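### 4.3 Fitting the shelf uprights

Read section 4.2 before starting. The Ernari shelving kit is rated for indoor use only and must stand on a level floor. Allow two people for any bay taller than the standard Sandville height.

1. Lay both uprights on a flat surface with the slotted face up.
2. Check that the slot numbers run in the same direction on each upright. Slot 1 is at the foot.
3. Push the levelling feet into the base of each upright and turn them clockwise until finger-tight.
4. Fit the lowest crossbar at slot 2 and the highest at slot 23. Leave the locking clips open.
5. Stand the frame up and measure both diagonals. If they differ, loosen the crossbars and square the frame again.
6. Close all locking clips — they click when seated. 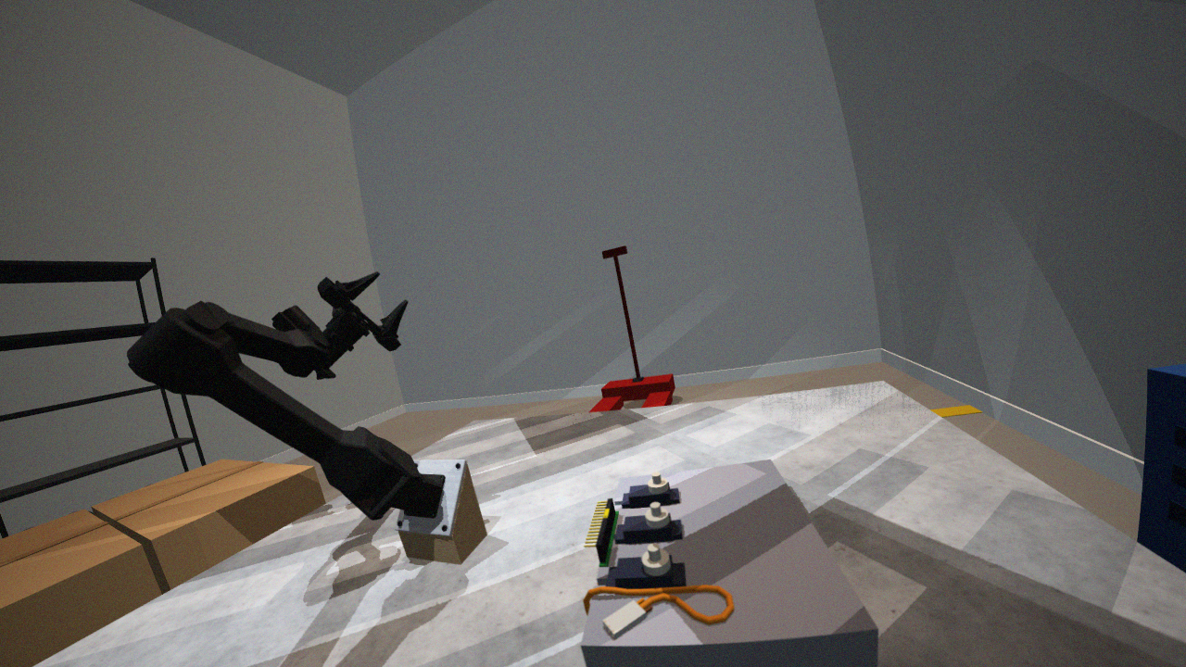
*Figure 4-3. Shelving uprights behind the arm (rendered view).*

**Note:** Bays supplied before September use the older Hyun clip, which has a screw in place of a lever. Tighten it by hand. Do not use a power driver.

7. Hang the first shelf at the lowest position and work upward.
8. Load each shelf from the centre outward. The maximum for a single shelf is 122 kg, spread evenly.

**Caution:** Do not climb on the shelves or use them as a ladder. Any bay over 262 cm must be fixed to the wall with the Eltik bracket set, sold separately. Plasterboard alone will not hold the bracket — find a stud.

After the first week of use, check the feet and clips again. Timber floors may need a second adjustment.

Replacement clips are listed in section 7. For colours and parts not listed, write to Fulvio Cocco at the Sandville parts desk. Orders received after noon on Friday are packed the following week.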